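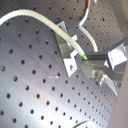 Lochplatte aus Aluminium mit cremefarbenem Kabel

Betreff: Re: [Balgliste] Walzerheft von Manninen, lohnt sich das?

Hallo zusammen, hallo Jouko,

Jouko Ahonen schrieb:
> Hat jemand von euch das große Walzerheft von Manninen
> in der Hand gehabt? Ich spiele eine alte Clososen mit 72 Bässen
> und frage mich, ob die Sätze darauf überhaupt gehen.
> Im Archiv der Liste habe ich nur etwas zur alten Ausgabe gefunden.

Ja, ja und nochmals ja! Ich habe das Heft seit Juli auf dem Notenpult und bekomme es seitdem kaum mehr herunter. 248 Seiten, ordentlich gebunden, bleibt beim Spielen offen liegen (das konnte die alte Ausgabe ja nun wirklich nicht). Die Walzer aus dem Norden stehen vorn, dahinter kommt ein dicker Block Mazurken, und der ist für mich die eigentliche Entdeckung – lauter Stücke, die ich noch nie gehört hatte.

Zu deinen 72 Bässen: Die meisten Sätze gehen ohne Umbau. Bei den Stücken in Es-Dur und As-Dur wird es links eng, da fehlt dir manchmal der verminderte Akkord. Ich greife dann den Septakkord und lasse den Grundbass weg, das klingt im Walzer sogar luftiger.

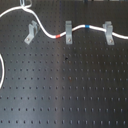
Besonders ans Herz legen möchte ich euch den »Plotdale-Walzer« im ersten Drittel. Der A-Teil ist ganz schlicht, und dann kommt im B-Teil dieser Sprung in die Sexte, bei dem man den Balg genau auf der Eins wenden muss. Ich habe daran zwei Abende geübt und grinse immer noch jedes Mal. Wir haben ihn beim Treffen in Endton zu viert gespielt, mit mehr als 900 Leuten auf der Wiese, und plötzlich wurde überall getanzt!

Die Fingersätze sind übrigens für Pianotasten gedacht. Wer Knopf spielt, streicht sie am besten gleich durch. Und im Trio der dritten Mazurka fehlt ein Auflösungszeichen vor dem h, das stand in der Ausgabe von 2000 noch richtig drin.

Jouko, wenn du magst, schreibe ich dir meine Bassgriffe für den Plotdale ab. Welche Register hat deine Clososen denn im Diskant?

Herzliche Grüße und viel Luft im Balg
Annegret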